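Tien-fu Chou
Small apartment diary, part 4. This month I try to make peace with the carpet in the little room.

The carpet is beige and brown mixed, so for a long time I believed it hides everything. It does not. In May the morning light comes in low and I see every stain.

I bought a cleaning powder for 33 dollars. You leave it for 18 minutes and then you vacuum. The room smelled like lemon for two days – my nose was tired.

Second step: the bin. I put the black lining well over the rim, because before it was always sliding down inside. Snack wrappers are the main thing we throw away in this room, I must admit it. 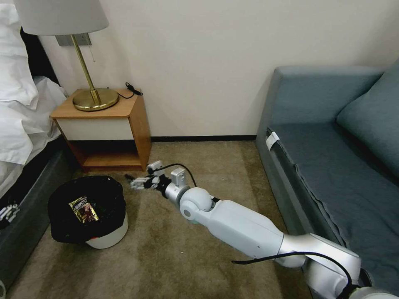 Xuân Đào replied that dark patches need cold water and a little white vinegar, never powder, and that I should press with a cloth and not rub.

Thank you, I will try it tonight on the patch in front of the bin. If the color goes strange I will move the bin on top of it.

The nightstand stays where it is. I like the open shelf with nothing on it, and the lamp with the brass base is from my old place in Grustville.

Next part is the sofa. I already looked under it and I need one more evening to prepare myself.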